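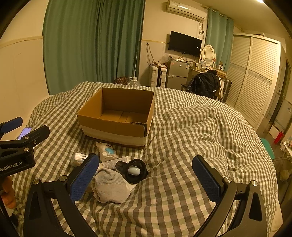 Bettwäsche-Set Siregar, Vichykaro, Baumwolle

Artikel aus der Serie Siregar
Hersteller: Plavton Heimtextil
Material: 100 % Baumwolle, gewebt
Verschluss: Knopfleiste
Lieferung: Bezug und Kissenhülle, gefaltet im Karton

Produktbeschreibung

Das Set Siregar ist unsere Bettwäsche für das ganze Jahr. Der Stoff ist eine glatte Baumwolle in Leinwandbindung, welche vor dem Nähen gewaschen wird. Deshalb fühlt sie sich schon beim ersten Gebrauch weich an und muss nicht erst eingeschlafen werden, wie unsere Kunden gerne sagen. Das Karo ist gewebt und nicht gedruckt, sodass beide Seiten des Stoffes das gleiche Muster zeigen. Wer den Bezug auf links dreht, sieht nur an den Nähten einen Unterschied.

Das Vichykaro hat in unserer Firma eine lange Geschichte. Es war das erste Muster, das Beatriz Patrício für Plavton gezeichnet hat, und damals war es für Küchentücher gedacht. Die Tücher verkaufen wir heute nicht mehr, das Karo ist aber geblieben. Für die Bettwäsche wurde es etwas vergrößert, damit es auf der großen Fläche ruhig wirkt.

Farben

Siregar gibt es in vier Farben: Grau-Weiß, Blau-Weiß, Salbei-Weiß und Sand-Weiß. Bitte beachten Sie, dass die Farben auf jedem Bildschirm ein wenig anders aussehen. Wenn Sie unsicher sind, schicken wir Ihnen gerne ein Stoffmuster per Brief. Das Muster ist kostenlos, und Sie müssen es nicht zurücksenden.

Die Farbe Salbei-Weiß wird in kleineren Mengen gewebt und ist manchmal ausverkauft. Seit Juni ist sie wieder auf Lager.

Größen und Ausführung

Der Bezug ist in den Größen 135 x 200 cm, 155 x 220 cm und 200 x 200 cm erhältlich. Zum Set gehört eine Kissenhülle in 80 x 80 cm, bei der Größe 200 x 200 cm sind es 2 Hüllen. Wer lieber auf einem kleinen Kissen schläft, kann die Hülle in 40 x 80 cm einzeln bestellen.

Die Knopfleiste befindet sich am unteren Ende des Bezugs. Die Knöpfe sind flach und innen verdeckt, damit man sie an den Füßen nicht spürt. Ein Ersatzknopf ist am Pflegeetikett angenäht. In den oberen Ecken gibt es innen kleine Bänder, mit denen Sie die Decke festbinden können. Wir empfehlen diese Bänder besonders für schwere Winterdecken, die im Bezug gerne nach unten rutschen.

Waschen und Pflege

Vor dem ersten Gebrauch bitte einmal bei 40 Grad waschen, getrennt von anderen Farben. Danach verträgt der Stoff auch 60 Grad. Drehen Sie den Bezug auf links und schließen Sie die Knöpfe, sonst sammeln sich die kleinen Wäschestücke darin. Füllen Sie die Trommel nicht ganz voll.

Weichspüler ist nicht nötig. Er legt sich auf die Faser, und die Baumwolle nimmt dann weniger Feuchtigkeit auf. Bleichmittel dürfen nicht verwendet werden.

Trocknen im Trockner ist auf niedriger Stufe möglich. Schöner wird der Stoff auf der Leine. Wer es glatt mag, bügelt ihn noch leicht feucht auf mittlerer Stufe. Die meisten von uns bügeln Siregar gar nicht, ein paar Falten gehören zu diesem Stoff dazu. Beim Waschen kann der Bezug bis zu 4 % einlaufen, dies ist in den Maßen schon berücksichtigt.

Verpackung und Versand

Wir versenden die Bettwäsche ohne Plastikbeutel. Sie liegt in einem Umschlag aus Papier und kommt so in den Karton. Der Versand erfolgt aus unserem Lager in Ukau, im Normalfall innerhalb von 2 Werktagen. Bewahren Sie den Karton bitte auf, bis Sie sicher sind, dass Größe und Farbe für Sie richtig sind.

Ungewaschene Ware nehmen wir innerhalb von 20 Tagen zurück. Legen Sie den Lieferschein bei und kreuzen Sie darauf an, ob Sie einen Umtausch oder Ihr Geld zurück wünschen. Gewaschene Bettwäsche können wir nur bei einem Fehler im Stoff oder in der Naht annehmen. In diesem Fall schreiben Sie uns bitte zuerst eine Nachricht mit einem Foto der Stelle.

Häufig wird dazu bestellt

Spannbetttuch Stuvent, Jersey, in Weiß oder Hellgrau. Das Tuch hat einen rundum laufenden Gummizug und passt auf Matratzen bis 20 cm Höhe. Für höhere Matratzen und für Betten mit Topper ist es leider nicht geeignet.

Kissenhülle Siregar einzeln, 40 x 80 cm oder 80 x 80 cm, in allen Farben der Serie. Zwischen zwei Lieferungen kann es kleine Unterschiede im Farbton geben. Wenn Ihnen eine genaue Übereinstimmung wichtig ist, bestellen Sie die Hüllen bitte zusammen mit dem Bezug.

Fragen zum Artikel beantworten wir schriftlich über das Kontaktformular. Bitte nennen Sie dabei immer Farbe und Größe.

Produktangaben zuletzt geändert: 8. September 2018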